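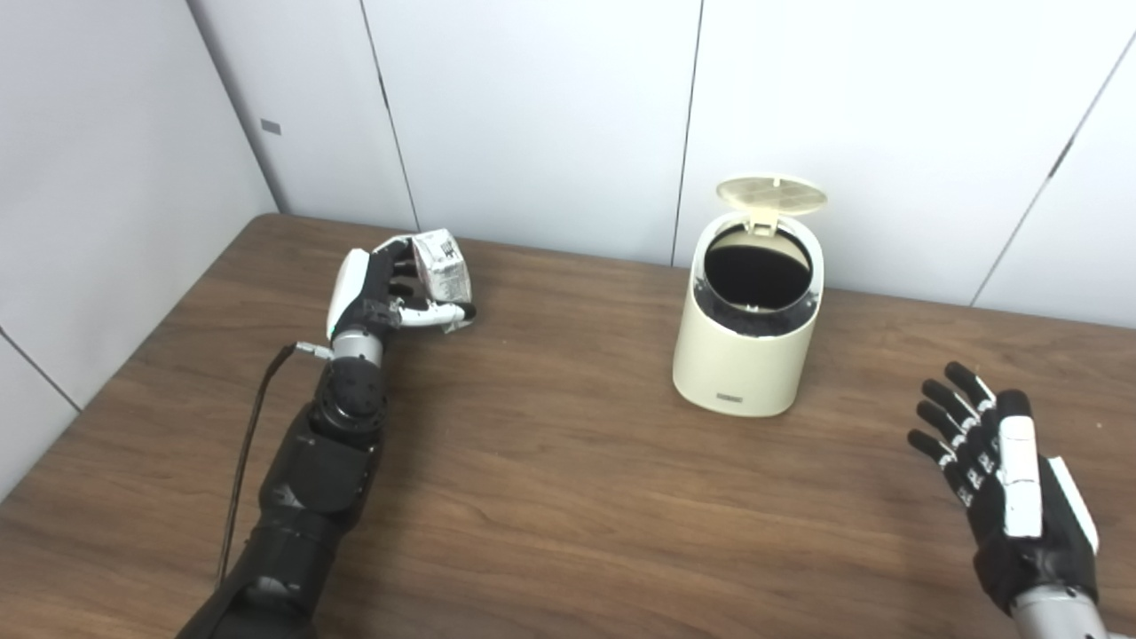 Johannes Sibiya wandte gleich zu Beginn ein, man könne über neue Tonnen reden, so lange man wolle, solange im Hof weiter alles in einem Topf lande, bleibe die Abfuhr eben teuer - und er freue sich deshalb, dass das Thema endlich einen ganzen Abend bekommt.

Protokoll der Hausversammlung, Haus Keston
Schwerpunkt: Abfall, Kompost, Hof
Montag, 17. November, 19:00 Uhr, Gemeinschaftsraum im Erdgeschoss
Protokoll: Birte (3. OG links)
Leitung: Renske
Entschuldigt: Familie Özdal, WG Hinterhaus (hat aber eine lange und sehr gute Mail geschickt, siehe TOP 3)

TOP 1 Begrüßung, Protokoll vom Oktober

Renske begrüßt alle, besonders die Neuen aus dem Seitenflügel. Der Raum ist so voll wie lange nicht, es mussten Stühle aus dem Keller geholt werden. Das Protokoll vom Oktober wird genehmigt, mit einer Änderung: Der Fahrradständer kommt an die Nordwand, im Protokoll stand Südwand. An der Südwand stehen die Tomaten und da bleiben sie auch!

TOP 2 Stand der Tonnen

Das Haus hat 43 Wohnungen und zahlt für die Restmülltonnen deutlich mehr als das Nachbarhaus mit derselben Zahl an Wohnungen. Malte hat sich die Abrechnungen der letzten Jahre vorgenommen und eine wirklich schöne Übersicht gemacht, sie hängt ab morgen im Treppenhaus. Kurz gefasst: Die Papiertonne quillt über, die Biotonne ist halb leer, der Restmüll enthält viel, was dort nicht hingehört, vor allem Getränkekartons und Küchenabfälle.

Frage aus dem Seitenflügel, ob Kartons mit Deckel in die Wertstofftonne dürfen. Ja, Deckel dranlassen, Karton leer und flach gedrückt. Rückfrage, ob man sie ausspülen muss. Nein, restentleert reicht. Im Raum hörbare Erleichterung.

Malte schlägt vor, eine Restmülltonne probeweise abzumelden und dafür eine zweite Wertstofftonne zu bestellen. Die Hausverwaltung hat am Telefon signalisiert, dass sie mitmacht, wenn der Beschluss schriftlich kommt.
Beschluss: angenommen, bei 2 Enthaltungen. Malte schreibt den Brief.

TOP 3 Kompost im Hof

Der längste Punkt des Abends und der mit den meisten Wortmeldungen. Die WG Hinterhaus hat per Mail drei Varianten verglichen und auch gleich Skizzen mitgeschickt (danke, die sind großartig!). Nach der Diskussion blieben zwei übrig:

Variante A: Schnellkomposter Cleltar, geschlossen, 600 Liter, steht auf einer Platte mit Gitter gegen Ratten. Kostet mit Lieferung 1.599 Euro.
Variante B: Selbstbau aus Lärchenholz mit drei Kammern. Viel billiger, braucht mehr Platz und mindestens ein Wochenende Arbeit.

Für A spricht, dass er dicht ist und die Wohnungen im Parterre direkt danebenliegen. Frau Lindqvist erinnert an den Sommer mit dem offenen Haufen und bittet sehr herzlich, das nicht zu wiederholen. Für B spricht, dass man ihn reparieren kann und dass der Bau Spaß macht, dafür haben sich im Raum spontan viele Hände gehoben. Ilja hat noch Beschläge und Schrauben im Keller, die er stiften würde.

Die Gärtnerei Kiss bietet an, im Frühjahr mit einem Eimer reifem Kompost als Starthilfe vorbeizukommen und eine Stunde lang Fragen zu beantworten. Kostet nichts, wir sollen nur Kuchen backen. Das Angebot wird unter Applaus angenommen.

Zur Frage, was hineindarf: Obst- und Gemüsereste, Kaffeesatz mit Filter, Eierschalen zerdrückt, Laub in kleinen Mengen. Kein Fleisch, kein Brot, keine gekochten Reste. Bei Zitrusschalen gehen die Meinungen auseinander, Renske fragt bei Kiss nach.

Meinungsbild: klare Mehrheit für den Selbstbau, aber mit dichtem Deckel und Rattengitter. Frau Lindqvist kann damit leben, wenn der Platz hinter dem Schuppen gewählt wird und nicht vor ihrem Küchenfenster. Damit sind alle einverstanden.
Beschluss: Variante B hinter dem Schuppen, einstimmig. Ilja und Tomke messen aus und machen eine Materialliste.

TOP 4 Abfalleimer im Gemeinschaftsraum und in der Waschküche

Bisher gibt es im Gemeinschaftsraum nur einen Eimer für alles. Nach jedem Spieleabend ist er voll, und am nächsten Morgen sortiert ihn dann doch wieder jemand auseinander. Tomke wünscht sich drei Behälter nebeneinander mit großen Schildern. Die Kinder aus dem zweiten Stock wollen die Schilder malen und haben schon angefangen - der Apfelbutzen mit Gesicht ist jetzt schon der Liebling des Hauses. 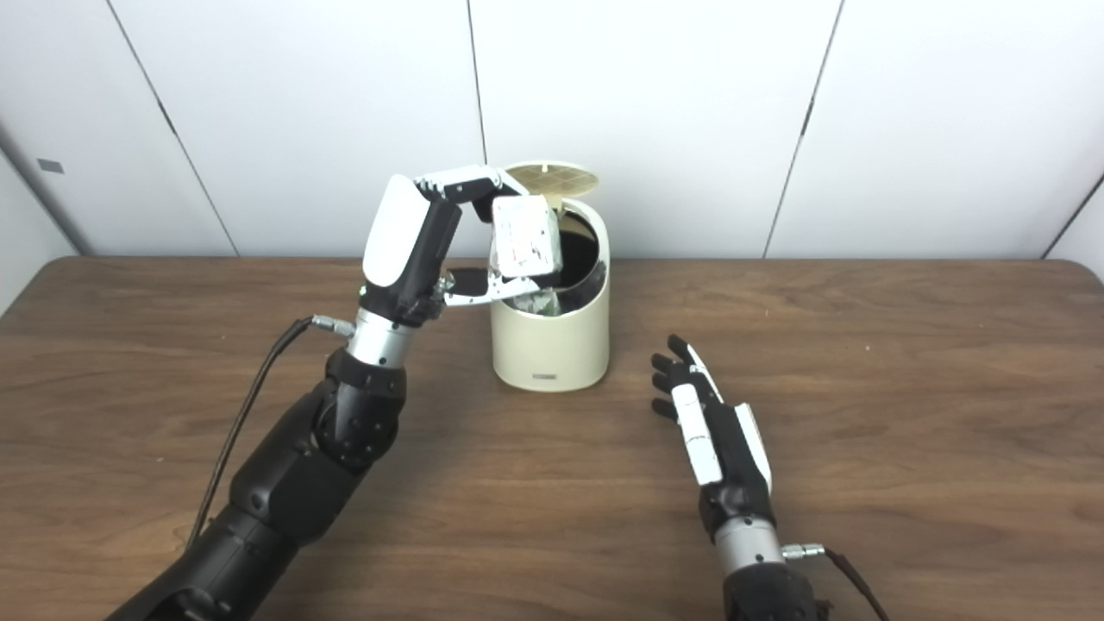 Abb. zu TOP 4: Cremefarbener Abfalleimer

Für die Waschküche reicht ein kleiner Behälter für Flusen. Flusen gehören in den Restmüll, auch wenn sie nach Kompost aussehen, das wurde noch einmal ausdrücklich gefragt.

Wer leert? Vorschlag von Johannes Sibiya: Wer den Raum gebucht hat, nimmt beim Gehen alle Behälter mit in den Hof. Der Hinweis soll direkt in den Buchungskalender bei Tillance, da schaut sowieso jede und jeder hinein. Renske hat die Zugangsdaten und trägt ihn ein.
Beschluss: angenommen, keine Gegenstimmen.

TOP 5 Tauschregal

Das Regal im Durchgang läuft fantastisch! In den letzten Wochen haben unter anderem ein Waffeleisen, ein Stapel Krimis, ein Kinderroller und ein kompletter Satz Suppenteller ein neues Zuhause gefunden. Einziger Wunsch: Kleidung bitte gewaschen und in einer Tüte, und nach zwei Wochen nimmt man Liegengebliebenes wieder mit. Elektrogeräte nur, wenn sie funktionieren, am besten mit Zettel dran.

Ilja bietet an, an einem Abend im Monat kaputte Kleingeräte anzuschauen. Toaster und Lampen ja, Mikrowellen nein. Wer Werkzeug hat, bringt es mit. Der erste Termin kommt in den Kalender.

TOP 6 Verschiedenes

Die Hoflampe flackert wieder, die Hausverwaltung weiß Bescheid.
Laub: Wir fegen gemeinsam am nächsten trockenen Samstag ab zehn Uhr, Rechen stehen im Schuppen, Handschuhe bitte selbst mitbringen. Hinterher gibt es Kürbissuppe bei Renske.
Der blaue Kinderwagen im Flur gehört offenbar zu keiner Wohnung im Vorderhaus. Bitte melden.
Frau Lindqvist sucht jemanden, der ihre Geranien über den Winter in ein helles Treppenhaus stellt. Tomke übernimmt das gern.

Offene Aufgaben
Malte: Brief an die Hausverwaltung wegen der Tonnen, Übersicht aushängen
Ilja und Tomke: Materialliste Kompost
Renske: Nachfrage Zitrusschalen, Eintrag bei Tillance
Birte: Protokoll verteilen, Mail der WG Hinterhaus anhängen

Ende der Versammlung: 21:20 Uhr. Der nächste Termin wird über den Verteiler abgestimmt.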